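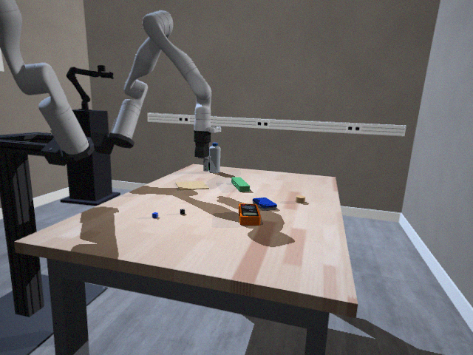 Gevlow wrote in reply to the April edition of this guide that a machine which cannot clear a kitchen table has no business being offered for a workshop bench. The objection is a reasonable one, and the procedure has been revised with it in mind.

How to test a robot arm on a table-clearing chore

Prorico Advice Service, revised 15th June

This page is for small workshops and households that wish to judge whether an arm is ready for simple tidying. The test may be carried out in simulation before any equipment is bought.

Step 1. Choose the objects

Select things that differ in size and shape. A bottle, a flat board, a meter and a few very small cubes make a fair mixture. Small items should not be left out, as they are often where an arm fails.

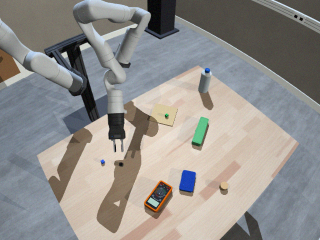 Step 2. Write down the chore

State the task in one sentence, for instance "place each cube on the board". Decide beforehand what counts as a success. A cube that comes to rest over the side of the board should be recorded as a failure, even if it is later put right by hand.

Step 3. Run the trials

Carry out 15 trials for each object and allow 12 seconds for each attempt. Move the objects a little between trials – an arm that succeeds only from one starting position has not learned the chore. Do not help the arm once a trial has begun.

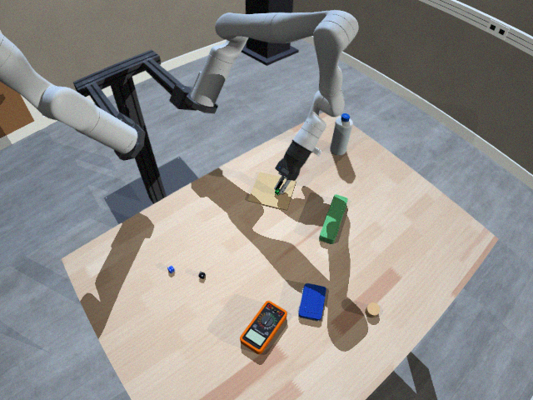
Gripper fingers closed on the green die, above the yellow sheet.

Step 4. Record the failures

Note whether the arm missed the object, dropped it or disturbed something nearby. In the Cladora trials, which used this procedure, 998 attempts were logged, and almost 10 per cent ended with a neighbouring item being knocked.

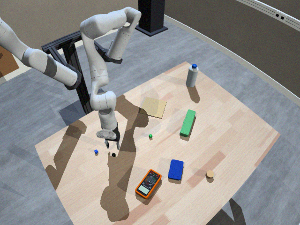 These neighbouring knocks should be entered in a separate column. On a shop floor they matter a good deal, for a meter pushed off a bench costs more than a cube left where it was.

Step 5. Reach a decision

At present, arms of this type may be considered for sorting light, rigid items in a fixed area. We do not yet advise their use for washing up, folding or work close to children. Results obtained in simulation must be repeated on the real table before the arm is put to regular use.

Record sheets may be requested from the Venkataraman office.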